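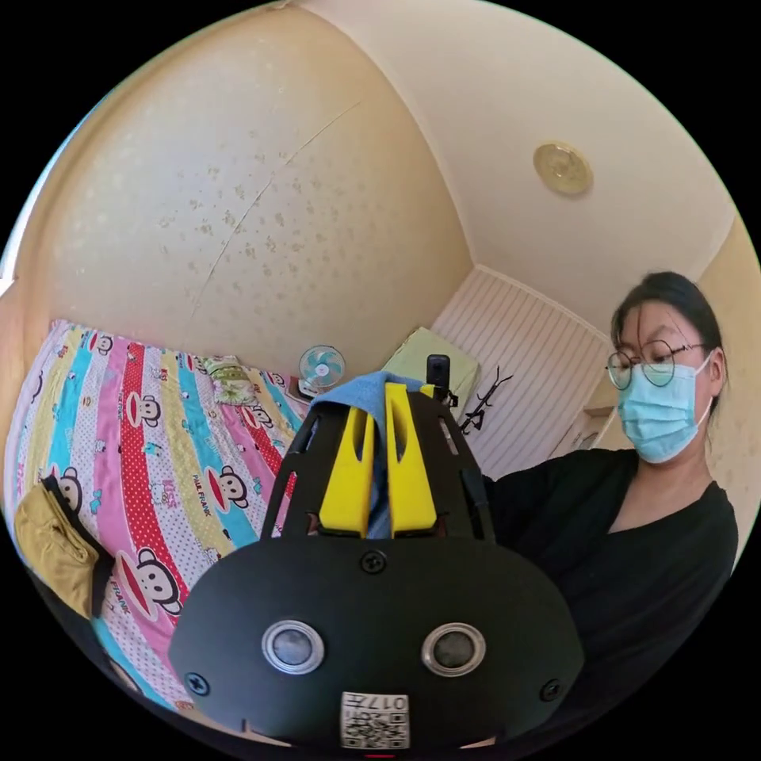

Pedano would like me to do my laundry with tongs. Its Stanunitz kit, on offer since May at 17 pounds a week, is a pair of hand-held grippers that you work yourself, so that at some later date a robot can be shown how you did it and have a go. The idea is that you carry on as normal in your own home. Normal, in this case, means a small bedroom, a blue cloth hanging over two yellow plastic-looking fingers, and a bedspread covered in Paul Frank monkeys with their mouths wide open. I can't think of a better audience for someone trying to fold things at half speed.

I should say that I'm in favour of household robots, in the way that I'm in favour of high-speed rail. I would like one and I expect to be old when it comes. What I object to is the brochure. It promises that the kit "fits around your day", which is what people say about things that take the whole afternoon. Pedano suggests 60 short recordings a week. I managed that in my first week and by the end of it I had a wardrobe in very good order and a thumb I could no longer recommend to anyone.

Still, I'll give the makers their due. The squeeze is light, and the fingers open wide enough for a sleeve. The instruction booklet is 80 pages long and I needed six of them.
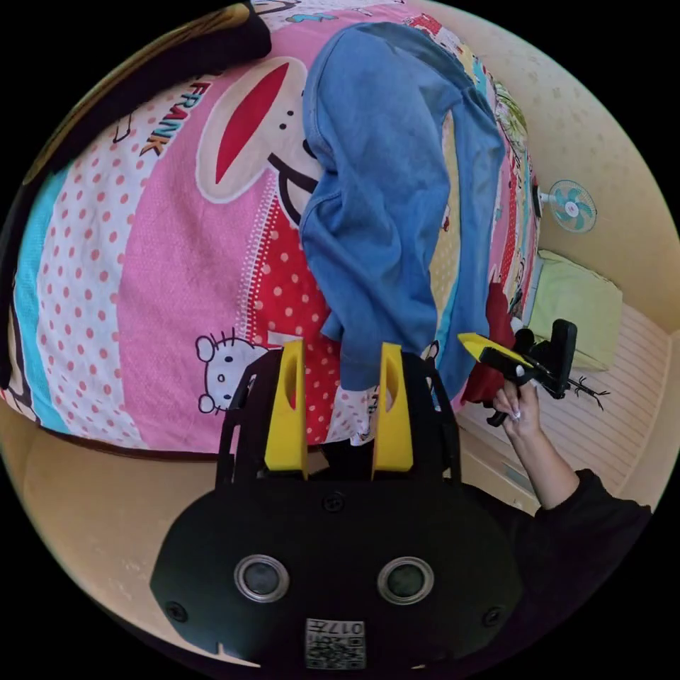
My real quarrel is with the word "natural". Give a grown adult two grippers and ask for natural movement and you get somebody defusing a shirt. I've folded clothes for most of my life without a plan, using my chin, my knees and a certain amount of temper. None of these is supported by the Stanunitz. My chin, which does a good third of the work on a double sheet, goes entirely unrecorded, and I worry about the robot that will one day grow up without it.

Then there's the bed. Company showrooms like a plain white table with one towel on it. People who live in houses have a patterned spread, three other garments already there and a cushion that belongs somewhere else. On this point I think Pedano has it right and its rivals have it wrong. Ong, who make the Florkesance, ask customers to clear the surface first and lay out a grey mat, supplied. If I were the sort of person who cleared the surface first I wouldn't need a robot.
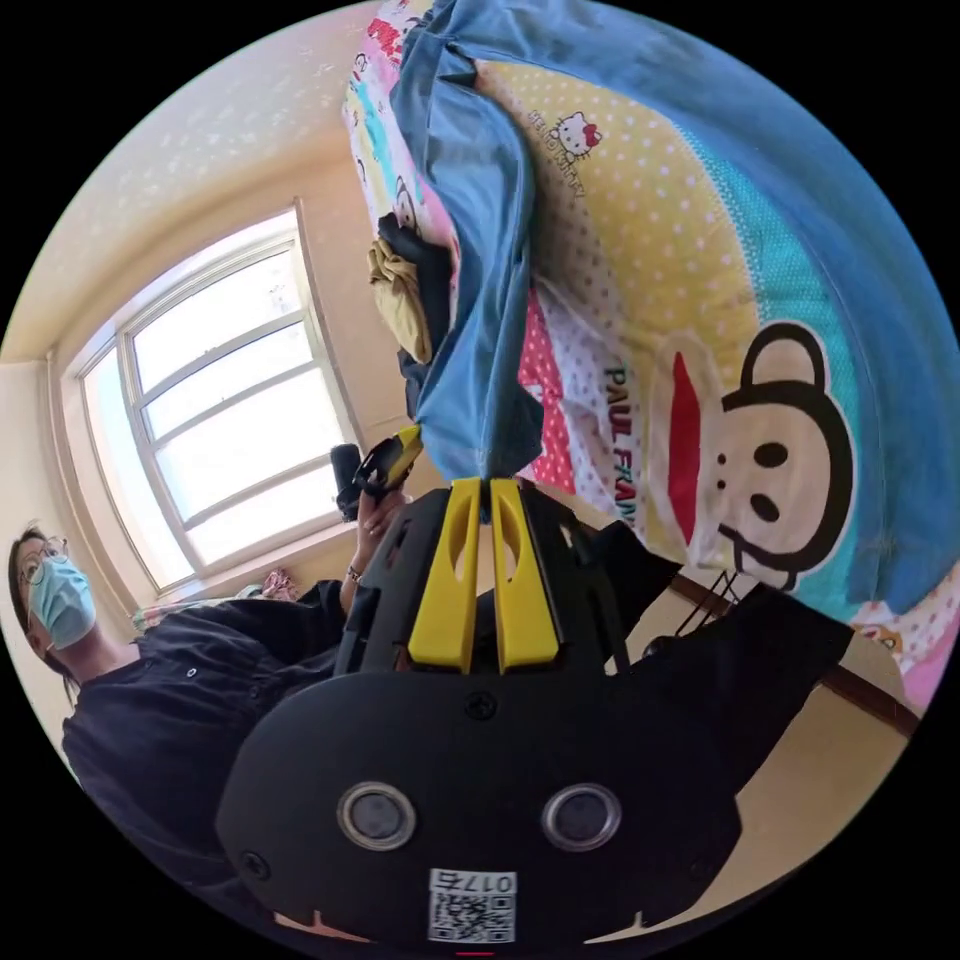
So would I pay for it? The weekly rate is fair, and Pedano knocks some of it off if your recordings are accepted. Buying the pair outright is 700 pounds, for which I could have a great many shirts folded by a human being who would also tell me about her sister's wedding. I'd hire for a month and stop. Get the version with the wrist rest if they still have it, and don't start with a fitted sheet. I did, and there is now a recording of it on a server somewhere with my account number attached.

Izzati Liem
Jun 28, 2026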